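Truvar table cover review: three months in

I bought the Truvar wipe-down cover from Rusen in June, after the old oilcloth gave up (it had gone sticky along the folds, yuck). We use the big table for everything, so it gets a proper battering. 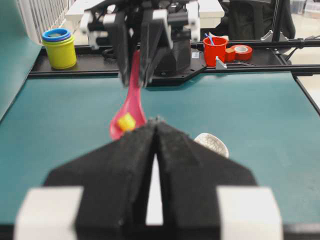 The table in use, mid-afternoon.

First impressions were good! It came folded in a flat packet with a faint smell that went after a day by the window. I'd looked at the Lenz one too, but it was dearer and only came in cream, and I know what we're like with tea. Cutting it to size took me ten minutes with kitchen scissors and the edge hasn't frayed yet.

The colour is what sold me, and I still like it in the evening with the lamps on.

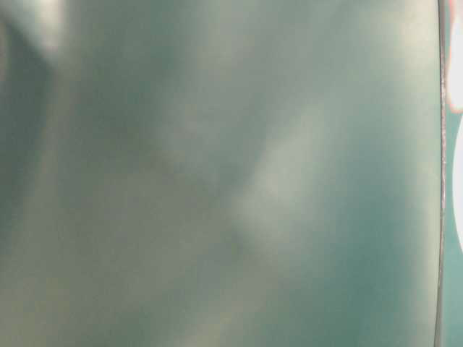

Cleaning is easy enough. Tomato sauce, felt tip and candle wax have all come off with warm water and a bit of washing-up liquid, though turmeric needed 3 goes and a night of sulking. Don't iron it. I tried a cool iron through a tea towel and got a shiny patch the size of a coin.

My one real grumble is the creases. The leaflet says they drop out in a week and mine are still hanging on, mostly at the corner nearest the door. Bowls and plates sit fine, but I do notice it when I'm writing on a single sheet of paper.
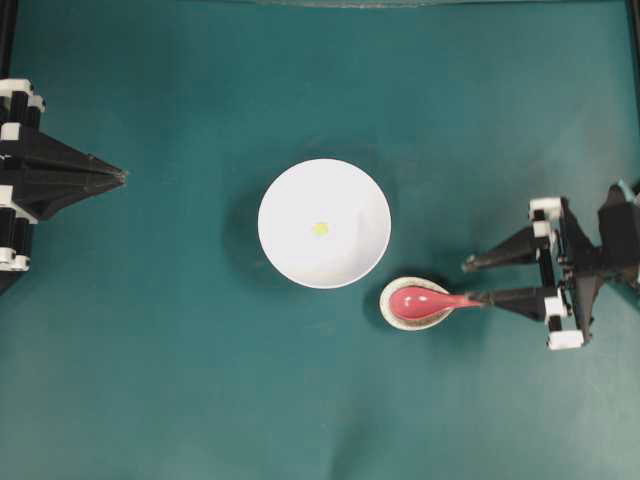
Would I buy it again?

Yes, on a roll next time if Rusen ever do one.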